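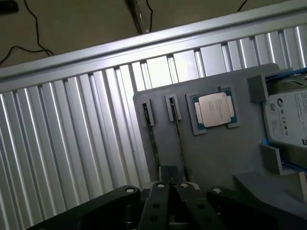 by the Prendcombe bench page
6/12/20

Every so often I get asked whether it is worth buying one of those kits for storing computer parts. Mostly I doubt it. I have looked at the Steltis tray, and the big one from Brinkmann with 15 compartments, and what you get for your money is a plastic box with foam in it. The foam sheds. The compartments are sized for parts I don't own.

What does work for me is a plain board with a place cut for each part. Memory modules stand upright in narrow slots, the processor sits in a square pocket, and the hard drive gets a holder of its own. A gray board with one bright blue holder is easier to use than you would think, as the eye goes to the blue first and the drive is the thing you least want to knock with your elbow.

A few notes, with my doubts left in.

Slots for memory. Make them snug at the ends and easy along the sides. People will tell you to line them with felt. I tried felt in November and spent an evening picking fluff off the contacts, so no more felt. Hold the module by its edges and keep your fingers off the gold.

The processor pocket. It should be a hair bigger than the green part, with room for a fingertip on two sides. If you have to pry, the pocket is too tight - take it back to the file. Chips with pins underneath need a deeper pocket, or the pins carry the weight. And don't trust the printing on the metal lid to stay readable once you start scrubbing at old paste. Write down the model before you clean it.

The drive holder. Label side up, so you can read the numbers without lifting it. Seagate, or whoever made yours, puts most of what you need on that label, and a phone will usually read the little square code. I would skip the Zasudon stick-on labels entirely. I paid for a sheet and half of them had curled by the end of the month. Masking tape and a pencil do the same job.

Static. I have read warnings that would scare you out of touching a light switch. Some care is sensible: touch bare grounded metal first, don't work in socks on carpet, and keep plastic bags away from the bench. A wrist strap is cheap if you want one, but check that the clip end is connected to something. I have seen straps clipped to a painted leg, doing nothing at all.

Tilting the board. A slight slope makes the parts easier to see and to pick up. Too much and the drive wants to leave. Put a lip or a ledge along the low side and test it with a dead drive before you use a good one. Mine took 2 tries and a longer screw.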